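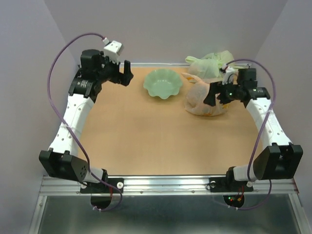

What does a county comptroller do all day?

Mostly, the comptroller signs off on money before it leaves the building. Payroll, road salt, the jail's food contract, all of it. If a bill doesn't match what the county board approved, the comptroller can sit on it until somebody fixes it. In Strickland County that somebody is Diane Lévesque, and I've been covering her office long enough to have my own chair in the hallway.

Wait, wasn't it Gerd Fuchs?

It was, until May. He stepped down halfway through his term and the board picked Diane to fill in. She was his deputy, so the phone number is the same and so is the terrible hold music.

Is she elected or appointed?

Appointed for now. She has to run in the fall if she wants to keep the job, and she's told me she does. Silvia Koubek is running too (she used to sit on the Clistum school board, if the name rings a bell).

How do you get on the ballot?

You need 2,000 signatures from registered voters in the county. Both campaigns say they're there already, but the clerk hasn't finished checking Silvia's.

Why is everybody suddenly mad about the Druvton bridge?

Oh boy. Diane held up a payment to the contractor, Fekon, over 20 invoices she said had no paperwork behind them. Fekon says it sent everything twice. Work stopped, the detour got longer, and my inbox exploded! I've asked both sides for copies and will post whatever I get.

Can I go to a board meeting and yell about it?

You can speak, sure. Sign the sheet by the door before 7 p.m. and you get 2 minutes at the microphone. The room holds 70 people and it fills up fast on bridge nights, so get there early.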